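Home » Workroom Furniture » Tables and Benches » Kokoler 209 Fixed-Height Work Table

Kokoler 209 Work Table – White Top

Product code: KK-209-W
Availability: In stock, ships from our Geelong warehouse
Colour: White
Assembly: Required

The Kokoler 209 is a plain, broad work table for sewing rooms, classrooms, packing areas and labs. It has a flat white top with no raised lip and no cable cut-outs, so the whole surface can be used. The legs sit in from the corners, leaving room for stools at both ends.

We have sold the 209 since the first version came out with grey legs. The current version has white legs and a thicker crossbar at the back. Spare feet and bolts for the older model are still available. Please mention the leg colour when you order them, as the thread is different.

The top

The top is a sealed laminate over a dense board core. It has a low-sheen finish that cuts down glare under bright lights. Marker, glue and most inks wipe off with a damp cloth if you get to them the same day. Dried glue can be lifted with a plastic scraper. Do not use steel wool or a metal blade.

It is not a cutting surface. Rotary cutters and craft knives will mark it, so please use a mat. It is also not rated for hot pans or soldering irons. A silicone pad is enough for a glue gun or a small travel iron.

The frame

The frame is powder-coated steel, bolted at the corners. All four feet are adjustable and will take up small differences in the floor. On carpet, tighten the bolts again after the first few weeks, once the table has settled.

There is no drawer. If you need storage, the Romel mobile drawer unit fits underneath at either end and can be pulled out from the front or the side.

Specifications

Length: 1800 mm
Depth: 800 mm
Height: 740 mm, plus a little for foot adjustment
Top edge: Matching white, rounded corners
Tools supplied: One hex key
Parts in the bolt pack: See the sheet inside the lid of the carton
Warranty: 9 years on the frame, two years on the top

Delivery

The table comes flat in two cartons. The top is the heavy one and needs two people to lift. Metro deliveries are to the front door or loading dock. For upstairs delivery, choose the two-person service at checkout. Country orders go by road freight and the driver will ring before arriving.

Check the corners of the top before you sign. If there is damage, write it on the docket and send us a photo. We replace tops damaged in transit at no charge.

Orders for schools and workplaces

We take purchase orders from schools, councils and registered businesses. Bulk pricing starts once the order total passes $3,000 and applies to mixed orders as well, so tables, stools and drawer units all count. Ask for Hema Unnithan in the trade office, who looks after quotes and can hold stock until your order is approved. Quotes stay open until the end of the following month.

Old tables can be taken away at the same time in metro areas. This has to be arranged when you order – the driver can't add it on the day.

Care

Wipe down with warm water and a drop of dish soap, then dry with a soft cloth. For stubborn marks we recommend Prisine surface cleaner, which we stock in the one-litre bottle. Avoid bleach and anything with grit in it. Keep the table out of constant direct sun, as white tops can yellow over time.

Customer comments

"Bought two for our pattern room and pushed them together. The join is level after some fiddling with the feet. The instructions could be clearer about which way the crossbar faces." – Catarina Carrilho

"Good solid table. Wish it came in a taller version."

A standing-height frame is due in May and will take the same top.

Goes well with

Mathew stool, fixed height, white or charcoal
Romel mobile drawer unit
Clamp-on task lamp
Replacement feet, set of four

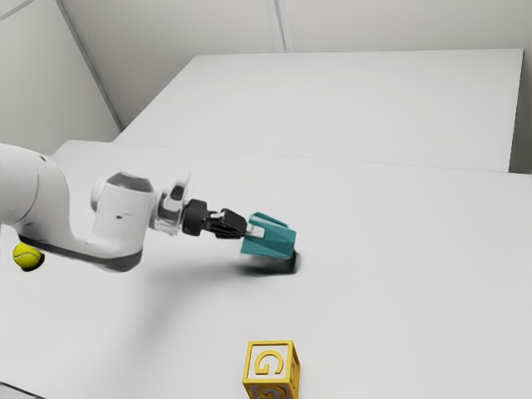
White tabletop (rendered image)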